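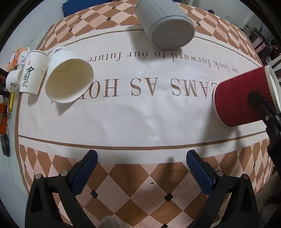
Fig. 4: Paper cups on the covered table, for the chore "clear the cups".

4.2 Clearing paper cups

Before you start, please read what the machine can do today. The Skeson arm can pick a single cup that stands free. It cannot yet clear a full table alone, so one person must stay in the room.

1. Pull the cloth flat. Soft wrinkles confuse the height reading.
2. Empty all cups by hand.
3. Set the grip force to 142 for paper.
4. Select "Cups" and press Start.
5. Take away by hand any cup which the arm has refused two times.

Note: A lying cup is harder than a standing one. In our test of 517 picks, almost 100 failed, most of them with lying cups.

Caution: Do not use this program for glass. Keep your fingers away from the jaws until the lamp is off.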